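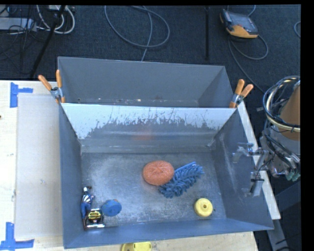 **How do I keep two metal bins joined on a tabletop so they don't drift apart?**

*Posted by Satish Gowda in Workshop & Storage, June 23, 2025*

I have two sloping-sided metal bins standing end to end on a wooden table. Small items get moved from one to the other all day, mostly cleaning supplies and toys that come in mixed from a donation box. Every time someone leans on the front bin, a gap opens between the two and things drop through it. I don't want to drill or weld, and the bins have to come apart for washing. What is the simplest way to hold them?

---

**Nazmiye Bayram**

Use two spring clamps, one at each end of the joint, closing over both rims. For light household items that is enough.

Some details that affect how well it holds:

- Measure the two rims pressed together before buying clamps. Rolled rims are thicker than folded ones, and a clamp that is nearly at full opening has very little travel left and tends to creep off.
- Place the clamps as far out toward the corners as the rim shape allows. One clamp in the middle lets the bins pivot like a hinge, and it is in the way of your hands.
- Check the pads. Most spring clamps have swiveling plastic or rubber tips. If a tip is missing, bare metal on bare metal will slip and will also mark the rim. A scrap of bicycle inner tube under each jaw fixes this.
- Degrease the rims first. Dish soap and warm water, then dry them completely.

Sloping walls are the complication. Bins that taper toward the floor touch only at the rim when they stand end to end, with a wedge of air below. The clamps hold the top edge and the bottoms can still shift. I put a strip of non-slip drawer liner under both bins, cut as one continuous piece so that it crosses the joint. Mine is 40 inches long. It lifts out and can be rinsed in the sink.

Don't lift the pair by one end while they are clamped. Spring clamps resist sliding well enough but peel off when the joint bends. Unclamp first and carry the bins one at a time.

---

**Erhan Başaran**

just use clamps from the hardware store, the Futport ones I have are 6 inch and they hold fine. had mine on for 7 months. duct tape also works but leaves glue

---

**Hacer Akgül**

Agree with Nazmiye on the clamps. I sort mixed donations at the Kırmızıgül thrift room and would add a few notes on the bins themselves and what goes in them.

*Handles.* Clamp handles stick up well above the rim and catch sleeves. Turn them away from the side you reach over. If you work from the front, the handles should lean to the rear or out to the sides.

*Bare metal floors.* They scratch quickly and the scratches hold dirt. This is harmless with hard toys. Chenille dusters and microfiber pick up the grit, and it then goes onto whatever they are used on. I keep textiles and scrubbers in the second bin on a towel. If you have only one bin for everything, wipe it out before each batch.

*Damp items.* A sponge left overnight on unpainted steel will leave a stain, and on galvanized steel a white chalky patch. Squeeze sponges out and stand them on edge on a rack before sorting. Light staining comes off with a nylon pad and a little white vinegar, rinsed and dried afterward. Avoid steel wool on a galvanized surface, as it takes off the zinc.

*Weight.* Our full bin of small toys weighs over 775 grams without the bin, so load is not a concern for any clamp of normal size. Leaning is what opens the joint. A strip of wood screwed to the table in front of the first bin would stop that, if the table is yours to screw into. Otherwise a cleat held to the table edge with a C-clamp does the same job.

---

**Comments**

**Satish Gowda:** Thanks. The rims are folded, so ordinary clamps should reach. I will get two and the drawer liner. The table belongs to the building, so it will be the cleat with a C-clamp. Does the liner leave marks on unfinished wood?

**Nazmiye Bayram:** Not on mine in the open-weave type. The solid rubbery kind can stick to varnish in hot weather. Lift it every few weeks and wipe underneath.

**Hacer Akgül:** Same experience. Let the wood dry before you put the liner back.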